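Parsons Wrapping and Display
Casual gift wrappers and booth hands wanted

Are you the person your family quietly hands all the presents to? Do you own more than one kind of tape and have feelings about it? We would like to pay you for this.

Parsons wraps things, stuffs things into bags and sets up small papered display booths for shops that have left it too late. We work out of unit 29 in the old Ilteo building, up one flight of stairs that has never felt like one flight. Our busy stretch begins in March, when Kavusness launches its gift range and orders 617 bags of varying sizes, all of which need tissue in the top that looks as if it just happened that way. It does not just happen that way.

We need 3 people. Shifts start at 8:30 in the morning and finish when the trolley is full, or at 3 in the afternoon, whichever your knees prefer.

What you'd be doing

Wrapping boxes, including the round ones. Folding and filling paper bags. Putting up booth panels, papering them, and taking them down again a fortnight later when the client has changed their mind about the colour. Writing labels a courier can read. Sweeping up ribbon, which breeds.

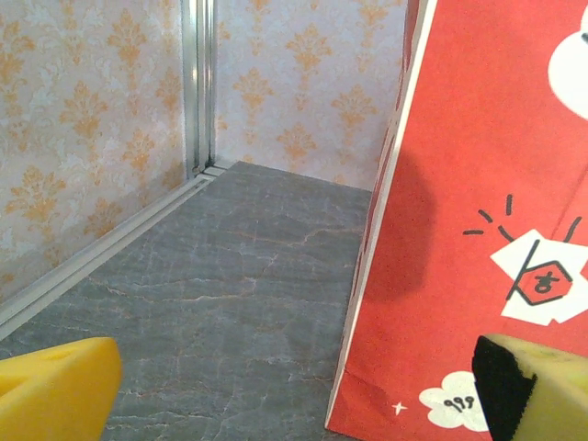
Booths are about half the job, so please don't apply if you only want to do bows. The panels slot into metal posts and rails, and the paper goes on before the clever lighting does. Our clients favour patterns with presence. If orange-gold damask on two walls and a grey marbled floor makes you want to lie down, think carefully, as you may be in there for a whole morning. Big red paper pieces go in last and get carried by the base. Matching a pattern across a corner is a skill and we will teach it. Patience with the person holding the other end of the paper is one you'll have to bring along.

What we're after

Tidy hands and a reasonable eye for straight. You should be able to lift a flat panel with one other person and climb a small stepladder without making a speech. Retail experience is fine, and so is none. Our best wrapper came to us from a tax office. Left-handers are very welcome and will get their own scissors, clearly marked, which the rest of us will continue to borrow.

What you get

Casual rates, paid weekly, with a meal break that is a real break in a different room. Tea and the better biscuits are provided. The offcuts bin is open to all staff, so your own gifts will look alarmingly expensive from now on. There is a parking spot, singular. The 106 bus stops at the corner.

How to apply

Send a page about yourself and a photo of something you've wrapped. It can be ugly if you can tell us what went wrong. Address it to Bethel Sisay, who runs the floor, at the Parsons office, or drop it through the slot at unit 29. Shortlisted people will be asked in for a paid trial hour with one box, one bag and a teapot. You may bring your own tape.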